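Gurnwood Athletic retires its badge, and the heron with it

Last updated: March, 9:40 a.m.

Gurnwood Athletic will start next season with a new crest, its second. The first has been on the shirt since the club moved to the Truscombe ground, and it shows a heron that most supporters have always taken for a goose. Opposing fans have been less kind and suggested an umbrella.

The club asked its members what to do about it. Of the 193 replies, 166 favored a new badge. Most of the others wanted the old one bigger.

"I drew the original in an evening and was told it was temporary," said Joris Claeys, a former goalkeeper. "I would like it on record that it was a heron."
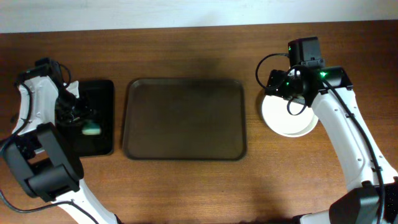 What changes

The new crest was designed by Lies Van den Broek. It keeps the dark green and white halves and swaps the bird for the Truscombe lock gates, which have a clear outline and have never been mistaken for poultry. The club's name now runs along the top in letters that can be read from the stand. The Latin motto is gone. Two Latin teachers were consulted over the years and they disagreed on what it said, though both agreed it was wrong.

Home and away shirts with the new crest go on sale at the club shop on Sunday, after the match against Olatunji Rovers. The first order is for 1,000 shirts, paid for in part by shirt sponsor Fundico. Old shirts remain welcome at the ground, and the shop will sell what is left of them at half price — large sizes only, for reasons the shop manager would prefer not to go into.

"People get attached to these things," said club chair Roos Claeys. "We had one letter calling it vandalism, and it was written on our old notepaper, so we could see his point and the goose."

Press contact: Siebe Goossens, Gurnwood Athletic club office, Truscombe.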